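Fotis Single-Bowl Drop-In Sink, Stainless, with Matching Upright Faucet
Review by Jocelyn Tremblay
Category: Kitchen fixtures
Configuration tested: single bowl, white countertop, tiled back wall

Summary

The Fotis is a stainless steel single-bowl sink sold with or without a faucet. It is a mid-priced unit with a good bowl, an average drain and a poor clip system. I have used it daily for 21 months in a small kitchen with white tile behind the counter and white cabinets under it. It replaced an enameled bowl that had chipped at the drain. The comments below cover fitting, drainage, noise, cleaning, the faucet and the back ledge, in the order in which an owner meets them.

What is in the box

The carton holds the bowl, a strip of foam gasket, a bag of edge clips, the basket strainer and a paper template. The faucet comes in its own carton with two flexible supply lines. Shutoff valves are not included. The trap is not included either, and the instruction sheet assumes the old one will be reused. Mine would not line up with the new outlet, so a Bestareo adjustable trap was bought locally. It has held without a drip.

The template is printed at full size, but it had been folded tightly enough to shift the outline slightly. Measure the bowl itself and correct the line before cutting. I trusted the bowl over the paper and the cutout came out right the first time.

Fitting

Fitting took almost 4 hours, including removal of the old bowl. Most of that went to the clips. They hook into a channel welded under the rim and are tightened with a screwdriver from below. The channel is shallow, and a clip that is not held square will slide out as the screw starts to bite. At the rear of the bowl, where there is little room for a hand, this happened repeatedly. A short-handled screwdriver is close to mandatory.

The foam gasket is adequate for a flat counter. Mine has a slight crown toward the wall, and the rear rim stood proud until the clips were drawn down. I removed the gasket and bedded the rim in clear silicone. Since then there has been no seepage into the cabinet, which I check by running a dry paper towel along the underside of the cutout.

The rim is pressed flat and sits low enough that crumbs can be wiped over it from the counter. The corners are not quite as flat as the straight runs. A thin line of grime collects there and has to be worked out with an old toothbrush.

Bowl shape and capacity

The floor of the bowl is nearly flat, with tight radii where it meets the walls. This gives more usable floor than a bowl with sloping sides, and a large dinner plate will lie flat in it with room left for a smaller one. Plates can also be leaned against each other for soaking without sliding, provided the first one is set down at a shallow angle.

The tight radii have a cost. Rice and coffee grounds settle in the corners and do not move under a normal stream. Buyers who cook a lot of rice should expect to use the sprayer, or a cup of water thrown by hand, at the end of each wash.

Depth is sufficient to keep splash inside the bowl at moderate flow. At full flow a spoon lying face up will still send water over the front rim, as it will in any sink I have owned.

Drainage

The outlet is at the rear. This leaves more cabinet space below and keeps the basket clear of most dishes. The floor falls toward it, but the fall is slight. After a full bowl of water is released, a shallow film remains near the front and needs a push with a sponge. On my installation the front of the counter is level, so the film cannot be blamed on the carpentry.

The basket strainer has a spring-ball stem. It sealed well when new. In the second year it began to lose water during a long soak, dropping perceptibly over an evening. A Rornero replacement basket fitted the same opening and cured the problem. The original part can be ordered separately, but I saw no reason to buy the same seal again.

Noise

The underside carries two rubber pads, one on the floor and one on the wall nearest the outlet. Running water is quiet. Cutlery dropped on the floor of the bowl makes a dull knock. The unpadded walls ring when struck by a pot, and the ring is louder with the cabinet doors open. I do not consider it objectionable. A household that washes up at 6 a.m. beside a bedroom may disagree.

Surface

The finish is a brushed grain running lengthwise. It scratched within a week, and the scratches were visible for several months. They have since merged into an even, softer surface that hides new marks fairly well. Buyers who expect the showroom look to persist will be disappointed, and should fit a grid from the first day.

My water is hard. Spots form overnight if the bowl is left to air dry. Diluted white vinegar removes them; a wipe with a dry cloth prevents them. I tried the Sumampouw cleaning paste that the retailer suggested at checkout. It removed the spots, but it also left a polished patch where I had rubbed across the grain. Work with the grain or do without it.

Rust has appeared once, as a few brown points under a steel wool pad left overnight. They came off with the vinegar and have not returned.

Dishes in colored plastic, which see heavy use here, leave no marks on the steel. Stoneware with an unglazed foot does. It leaves gray rubs that need a mild abrasive.

Faucet and back ledge

The faucet is a plain upright in a silver finish, mounted on the ledge behind the bowl. The handle has stayed firm and the spout does not drip. The base ring is held by a single nut from below, and mine needed one retightening in August, after a year of use. Supply pressure is a little lower than with the old faucet because of the flow restrictor in the aerator. The restrictor can be unscrewed with a coin. I left it in place.

Clearance between the faucet base and the tile is tight. A cloth goes through, a finger does not. If the wall has a backsplash with a projecting edge, check this measurement before ordering.

The ledge is wide enough to take a drinking cup beside the faucet.

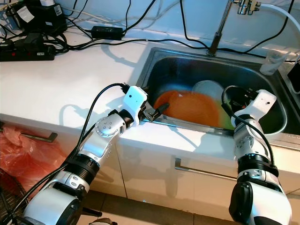
It is not wide enough for a bottle of dish soap with a broad base, which ends up overhanging the bowl and is knocked in sooner or later. A narrow pump bottle stands securely. The ledge is also flat, with no lip at the rear, so water that lands on it has no preferred direction of travel. Some goes back to the bowl and some goes toward the wall. On a counter where outlets or chargers are in use near the sink, that deserves attention. A raised rear edge of even a small height would solve it, and competing bowls at this price have one.

A bead of silicone between the rear of the counter and the tile is advisable for the same reason. The instruction sheet does not mention it.

Comparison with the double-bowl version

Fotis makes a double-bowl model to fit the same cutout. I looked at one in the showroom before ordering. Each half is too narrow for a large plate to lie flat, and the divider is full height, so a long pan cannot bridge the two. For anyone with a dishwasher, or with a separate rack for drying, the single bowl is more useful. For anyone who washes and rinses in standing water, the double may still be preferred. Clips, strainer and gasket appeared to be identical, so the remarks above on those parts should apply.

Faults, in order of annoyance

Clips slip out of the channel during tightening.
Flat rear ledge sheds water toward the wall.
Slight floor fall leaves a film at the front.
Strainer seal weakened in the second year.
Template distorted by folding.

Good points

Usable floor area is large for the cutout.
Outlet position frees the cabinet below.
Faucet has needed one adjustment and no parts.
Scratches blend after a few months.

Rating

Bowl: 4 out of 5
Faucet: 4 out of 5
Drain hardware: 2 out of 5
Ease of fitting: 2 out of 5

I would buy the bowl again and would buy the strainer elsewhere. Anyone paying an installer by the hour should add the clips to the estimate, or ask whether the rim can be bonded with adhesive in their type of counter. Mine is still on the original clips, all of them tight at the last check.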